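Moving the big meal to midday: quick tips

Second week of doing this, notes below. Hot meal at lunch, something small at night.

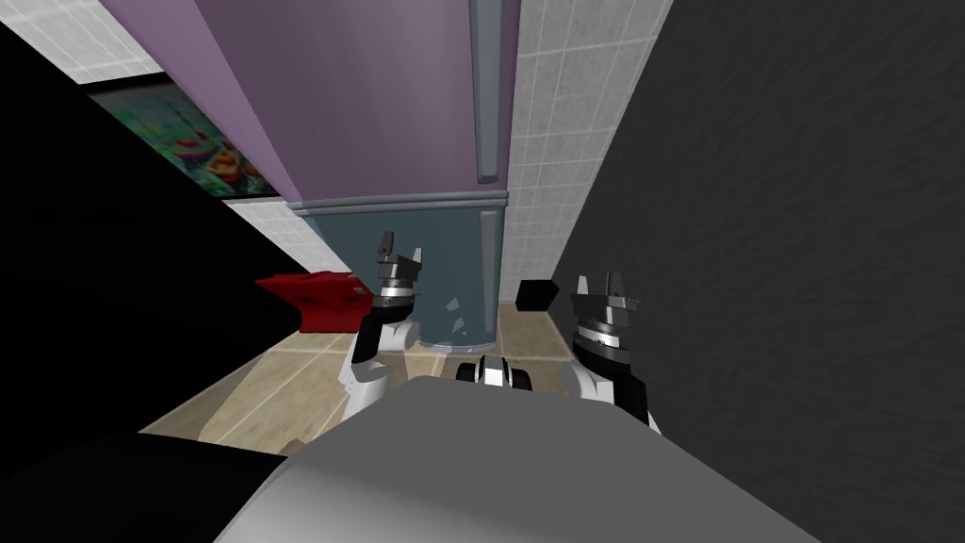

Cheuk-hei Tu reckons the trick is to cook it the night before and only reheat, and that anyone trying to roast a chook between 11 and noon on a workday will give up by Tuesday. Fair enough. Tried it both ways, the night-before way wins.

Stews, curries, anything with lentils. All better next day anyway. Cool it in shallow containers, lid off till the steam's gone, then straight in the fridge.

Rice. Cook it fresh if you can, takes 20 minutes and you can walk away. If not, fridge it quick and get it properly hot all the way thru.

Potatoes: boil whole, skins on, slice and fry at lunch. 8 small ones does us for two days.

Gravy goes thick overnight. Splash of water, low heat, stir. Don't microwave it in the good jug (did that).

Pack veg seperately from the meat. Beans go grey otherwise.

If you take lunch to work, preheat the thermos. Boiling water, five minutes, tip out, food in. Mine's an old Fondwood with a dented lid, still holds heat.

Evening: eggs on toast, soup from the freezer, cheese and tomato. Kids were whingeing the first few nights, less now. Put fruit out at 5 and it takes the edge off.

Sundays we still eat late. Chi-keung Ko asked in the comments about shift work, haven't tried it, will put something up if I do.

Leftover pumpkin: mash, flour, egg, fry. Salt at the end.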